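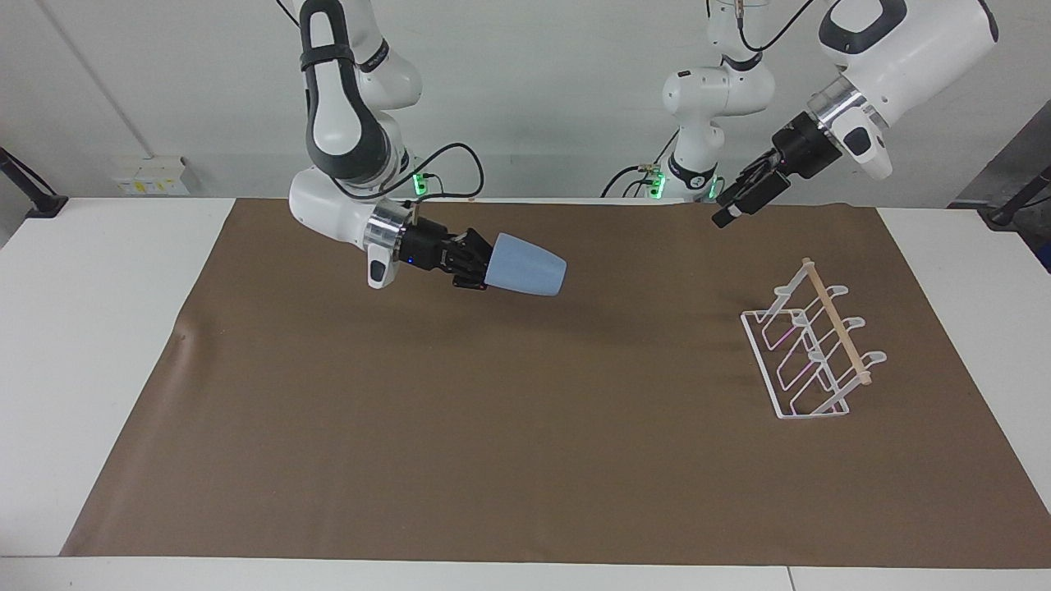

Why are cups the shape they are?

Have you ever looked hard at a plastic cup? Go and fetch one from the kitchen and put it on the table in front of you. There's a lot of clever thinking in it!

Start with the sides. On many cups they slope, so the top is wide and the bottom is narrow. We say that the cup tapers. A wide mouth is easy to pour into and easy to drink from, and a narrow base is just right for small hands to wrap round.

Now find a second cup the same and drop it inside the first. They stack! If the sides went straight up and down, the second cup wouldn't go in at all. Think how much cupboard space a school would need for 200 straight cups.

Try rolling one

Lay your cup on its side on a big sheet of paper and give it a gentle push. Does it roll in a straight line? No, it curves round! The wide end has further to travel on each turn than the narrow end, so the cup swings round in a circle. Draw along its path with a crayon (ask a friend to help, it's fiddly).

Erlinda Quiambao's class at Driston tried this in March with cups of all sizes, and their biggest circle wouldn't fit on the paper.

Something to find out

Does a cup with steeply sloping sides make a bigger circle or a smaller one? Make a guess first, then roll 2 different cups and see!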